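Ineke Willems had the kettle on before I'd got my shoes off, and she wouldn't hear a word about the laundry room until I'd had a biscuit (two, in the end). She has been sorting out other people's back rooms for 15 years, first with her sister in Skaltley and now on her own, and she still gets a bit pink with excitement over a good basket.

"People apologise to me at the door," she told me. "I say, love, I've seen worse, mine was worse in February!"

Her method is slow and rather kind. Everything comes off the table first, then the plastic bags get emptied, and only after that does she let anyone talk about shelves. "You'll want to go and buy things. Don't! Use the tubs you've got, whatever colour they are."

I asked about bottles, my own weakness, and she laughed.

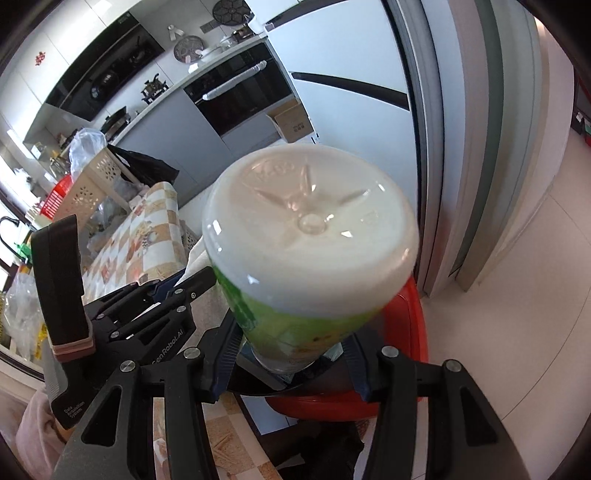

"Check the lid, always the lid," she said. "I had 7 on the go once and half of them were dribbling down the cupboard. Now I finish one before I open the next, or I try to."

And the tablecloth stays on while she works, as she likes a bit of pattern to look at. She was already folding a tea towel as she said it, and asking if I'd have another cuppa.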